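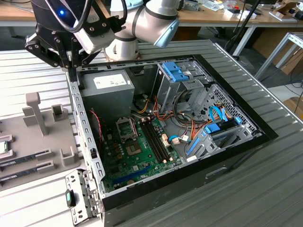
Open case inspection, desktop tower - checklist with comments
Posted October by the Zirden bench desk

This site uses cookies to remember your settings. Accept / Manage

Do this before any parts go back in. Tick, initial, comment if not OK. Tower on its side, panel off.

1. Mains lead out, PSU switch off. OK. Left 45 seconds after pressing the power button, then started.

2. PSU label readable without moving the unit. OK. Don't open the PSU, ever. Goes back to Hirkine whole.

3. CPU socket. Empty, bracket up. Check pins with the torch before anything goes near it. Comment: looked fine, second person to check as well pls.

4. Coin cell seated, no crust round the holder. OK. Swap if the clock has been drifting, see job sheet.

5. Power wires. Orange, yellow, black bundle is lying over towards the drives. Not damaged that I could find but it's in the way. Tie back before fitting memory. ACTION.
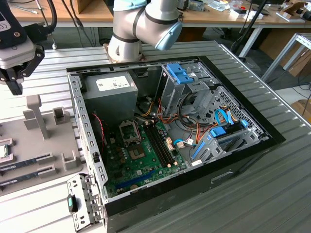 Photo: Zirden bench desk / Shiferaw Refurb

6. Memory. 2 modules out, lying flat in the slots of the grey tray, RAM slots on the board empty. Handle by the edges. Latches to be open before refitting, push till both ends click.

7. Blue SATA cable. Loops over the parts low down on the right. Check it isnt pinched when the panel goes on. Had 2 come back from Idine with that last month, same model.

8. Drive cage and the blue latch. Try the latch by hand, should spring. Stiff on this one, not broken. Leave.

9. Case edges. Bare steel, sharp in places. Gloves for lifting, off again for the CPU.

10. Table. Ribbed top so screws roll into the grooves and you wont see them. Run a magnet along after. Count screws back into the pot.

11. Wrist strap tested, 1,000 on the meter log is the old limit, use the new sheet by the door.

Result: pass with action on 5. Recheck 3 and 7 before power on. Sheet to go in the folder not on the benchh.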